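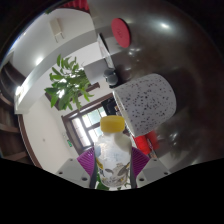

Item 7: clear bottle, yellow screw cap, partly filled.

PRATON STREET BUILDING, KITCHEN AND STORE ROOM
Walk-through checklist with comments
November 2018
Areas covered: second-floor kitchen, store room, back corridor
Last walk-through: July

Key: OK / Fix / Look again

1. Exits and corridor clear
Fix. The July sheet says OK. Either the folding chairs arrived after July or whoever filled in the sheet didn't walk to the end of the corridor. There are enough of them to make the fire door open only partway. Move them downstairs. "Against the wall" is still in the corridor.

2. Fire door closes by itself
Look again. It closed on the first try and stopped short of the latch on the second and third. Collado adjusted the closer in the summer and billed us $119. I would like to know what they adjusted.

3. Extinguishers
OK, with a grumble. Gauge in the green, pin in place, tag signed. The monthly initials on the back of the tag are all in the same pen and the same slant, and I have my doubts that they were written in different months. Initial it on the day you check it.

4. Smoke alarm, kitchen
OK. Pressed the button, it sounded. The sticker saying "tested weekly" should come down unless there is a log to go with it. I asked for the log and was shown the sticker.

5. Outlets and cords
Fix. The kettle and the toaster oven are on one power strip, and the strip is plugged into another strip. The toaster oven goes straight into the wall. The label on the strip nearest the sink can't be read any more, so I can't say what load it is good for. Replace it.

6. Water heater
Look again. Tap ran at 119 degrees by my thermometer, which is fine. The July sheet has exactly the same figure. Could be a coincidence. Could be copied. Take a fresh reading next time and write down the hour.

7. Bottles and containers
Look again. The rule is that every bottle has a label and a cap that fits, and that food and cleaning products do not share a shelf. A printed label with cheerful drawings on it satisfies the first half of the rule on paper. It tells me what the bottle was sold as and nothing about refills. Any part-used bottle without an opening date gets one or gets emptied. The refill sheet from Stirance is still blank. Handing out a form isn't a control.

8. Cleaning cupboard
Fix. Lock works, key hangs on a hook beside the lock. Bleach and the descaler are on the same shelf with no tray under either. Separate them. The safety sheets in the binder are for a floor cleaner we stopped buying.

9. Shelving in store room
Look again. The plate on the tall rack says 2,000 pounds. It doesn't say whether that is per shelf or for the whole rack, and Prarkness, who put it in, gave a different answer each time I called. Until they put it in writing, treat it as the whole rack. Paper stock weighs more than people think. The top shelf has a slight bow that July did not mention.

10. First aid kit
Fix. Bandages fine, eye wash past its date. The list inside the lid is from a larger kit.

11. Floor
OK. Mat by the sink lies flat. Loose tile near the refrigerator has been glued down and held when I stood on it.

12. Emergency numbers posted
Fix. The poster gives extension 44 for the front desk. I dialed it and got the mail room. Correct extension is 2664.

Items 1, 5 and 8 to be done before the next booking. The July sheet marked all twelve items OK in one visit, so please do not use it as a baseline. Start from this one.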